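Stukitau: The Round Table, Photo Gallery

Posted 2019-02-28 by Isabelle Hawthorne

Stukitau is the small kitchen on the ground floor of the Poltside building. It was set up in October, after the old storeroom was cleared and painted. People from the upstairs offices use it, along with anyone who books it for an afternoon. Gaëtan Rolland chose most of the kitchen things and I wrote the labels for the shelves.

This page is a record of what we keep there and how it gets put out. Several people asked for it after the last open afternoon, mostly because they wanted to know what they could borrow and what they should bring from home. I have kept the notes short. If something is missing from this page, write to me and I will add it.

The table

The round white table was the first thing to come in. We had a long one on loan from Trernness before that, and it blocked the door to the hallway. A round one lets people get past on either side. It has a smooth top that wipes down with a wet cloth and a little dish soap. Please don't use scouring powder on it. Nothing hot goes straight on the top either. Use one of the cork mats from the second drawer.

The tray

We put things out on the large white tray. It has a raised rim, so a spill stays on the tray and doesn't run to the floor. Crumbs collect in the corners and need to be brushed out before the tray goes back on its shelf. It is too big for the sink. Rinse it in the utility room, one end first and then the other, and stand it on its long side to dry.

Leave some space on it when you set up. Gaëtan likes to keep the front half clear so there is room to put down a plate or a cutting board. I used to fill the whole thing and then had nowhere to work.

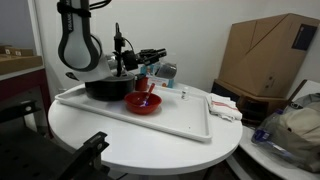
The big pot

The black pot is the one most people come down for. It does soup for a full table and it is also good for beans and for boiling potatoes. It is heavy when full, so carry it with two hands and have the spot ready before you lift. It lives on the bottom shelf to the left of the stove. Don't stack other pans inside it, as the last set left marks that took Gaëtan an evening to get out.

The red bowl and spoon

The shallow red bowl is for serving and for mixing small amounts, such as a dressing or a few beaten eggs. It has a glossy inside and washes easily. The red spoon goes with it. They came from different places and happen to be close in color, and we now keep them together so they don't get separated in the wash. If you find one without the other, look in the drying rack first.

The bowl is not for the microwave. There is a plain glass one on the same shelf for that.

The red cup

Small, and good for measuring rice if you aren't fussy. It gets used for coffee more than anything else. There was a suggestion to buy a whole set to match, but we have enough cups from the Aubert sale to be going on with.

The white bottle

A small upright bottle with a narrow neck. Wipe the neck after use and put it back standing up. Please don't pour anything else into it. If you need an empty bottle, there are spares on the top shelf behind the flour tins.

Boxes and packets

Small printed boxes and packets can stay out while you are cooking. After that they go in the dry cupboard, with the opening folded over and a clip on it. Clips are in the jar by the window. Put your name on anything you want to keep for yourself. Food without a name is taken as shared, and anything still there after 9 days goes out.

Towels

The white towels with thin red stripes are for dishes. The gray ones are for hands and for the floor mop bucket. They have been mixed up a few times, so I sewed a loop on the gray set. A dish towel can stay on the corner of the tray while you work. At the end of the day it goes in the bag behind the door, even if it looks clean. I take the bag home and wash everything at 90 degrees Celsius on the long cycle, then bring it back folded.

Towels shrink a little at that setting. We bought them large for that reason.

Borrowing

The tray, the bowl, the spoon and the cup can be borrowed for up to 7 days. Write it in the green book. The pot stays in the building unless you have asked Gaëtan first. There is a deposit of 50 for the pot and none for the smaller things.

Bring things back washed and dry and put them on the shelf with the matching label. If the label has come off, leave the item on the table and I will see to it.

Notes on the stove and the shelves will go on a separate page when I have the spring list finished.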